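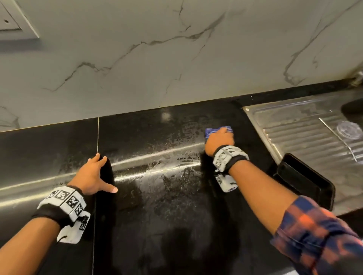 Black worktops: does anything except elbow grease stop the smears?

Ovirstead Home Forum > Kitchens > Cleaning and upkeep

slabsceptic
We had black granite put in last October and I'm about ready to have it taken out again. It looks lovely for the length of time it takes to put the cloth down. Then the light comes round and there's every swipe I made, plus water spots, plus a bit of fluff from the cloth.

I was told by the showroom in Allau that it was "practically no maintenance". They also sold me a bottle of their own stone polish, which smells nice and does nothing I can see. I've now been told by three different people to use three different things: vinegar, washing-up liquid and some paste that costs more than my shoes. Before I spend any more, has anyone got a black top that looks clean on an ordinary weekday, with people living in the house? I don't want to hear from anyone who eats out.

drainingboard_dee
Not vinegar on stone. Please don't. Mine is limestone, and I had a dull patch by the kettle after a month of it.

For smears I use a damp cloth with one drop of washing-up liquid, then a clean damp cloth, then a dry one. Boring, but it works.

slabsceptic
So that's three cloths and three goes over it. How long does that take you?

drainingboard_dee
13 minutes with everything moved off. I timed it once to win an argument.

oldhob
Thirteen minutes a day on a worktop is madness. Wipe it, leave it, get on with your life. The smears are only there if you bend down and look for them. Ours has been smeary since we moved in and dinner tastes the same.

tidemark
@oldhob that's fine if your kitchen faces north. Mine gets the sun straight along the counter in the morning and you can see where the cloth turned round at the end of each stroke.

My own view is that most people use far too much water. If you've got droplets standing all over a black top and you push them about with a cloth that's already soaked, you're just moving the puddle towards the wall. Then it sits along the back and dries there. Wring the cloth until your hands hurt.

slabsceptic
I'll admit to the puddle. I spray, I panic, I spray again.

ninepence
Can I ask about the join? Ours is two slabs with a pale line where they meet, and I swear the line gets paler every time I flood the area. The fitter says I'm imagining it. The fitter also said he'd be finished by Sunday, so I take his opinions with a pinch of salt.

drainingboard_dee
Could be limescale if you're in a hard water area. Dry the join properly for a couple of weeks and see whether it changes before you put anything on it.

ninepence
Very hard water here. You could stand a spoon in it. Will try that.

slabsceptic
Update, of a sort. I had a proper go at the weekend and decided to do the plates and lids as well, the ones that live on the open shelf and get that film on them. Got the whole lot down and laid them out on the counter. Purple, teal, lime green, powder blue, a couple of speckled beige ones that go with nothing. I hadn't realised we owned so many colours.

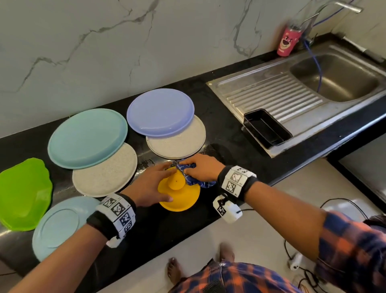 The lids are the worst of the lot. Plates are easy, you go round and you're done, but a lid with a knob has that corner where the knob meets the rest of it and the cloth never gets right in. I ended up holding the thing down with one hand and twisting the cloth round the knob with the other. All to clean something small and yellow that I could have bought again for less than the polish.

And of course the worktop was a mess by the end of it. Smudges everywhere, dusty bits in the middle. So I had to do that again.

oldhob
You put the dusty plates on the clean granite?

slabsceptic
I put the dusty plates on the granite that was never going to stay clean. But yes.

tidemark
Put an old towel down first. Stops the scraping too. I know granite is supposed to shrug everything off, but I don't believe that either, having seen what a gritty plate did to my sister's.

oldhob
A plate won't scratch granite. The granite will scratch the plate. You people worry about the wrong one.

tidemark
Then I'd be worried about the plates, wouldn't I? Still a towel.

quarterturn
Coming in to defend microfibre, as I don't think anyone has yet. I bought the Remton ones, pack of 30, and use one wet and one dry. No fluff, hardly any smears. The trick is never to use fabric softener on them. One wash with softener and they slide over water without picking it up.

slabsceptic
Thirty cloths! Where do you keep thirty cloths? I'm also suspicious of anything where the instructions are mostly about how to wash it. But I do use softener on everything, so that might explain a lot.

quarterturn
Try one without. If I'm wrong you've lost nothing but a rinse.

ninepence
Has anyone paid for the sealing treatment? Quintana quoted me 400 for a kitchen that isn't big, and the chap couldn't tell me what it would do about smears, only that it "protects".

drainingboard_dee
Sealing is for stains soaking in. It won't touch smears, they're on top. Put a few drops of water on and leave them a while. If the stone underneath doesn't go darker you probably don't need it yet. Though on black stone, good luck seeing darker.

ninepence
Well, quite. I'm keeping my 400.

slabsceptic
Right. No softener, wring it harder, towel under the plates, dry cloth last. I still think the showroom saw me coming. Will report back after a fortnight, and if it's no better I'm joining oldhob and giving up.

oldhob
There's room. Bring your own mug.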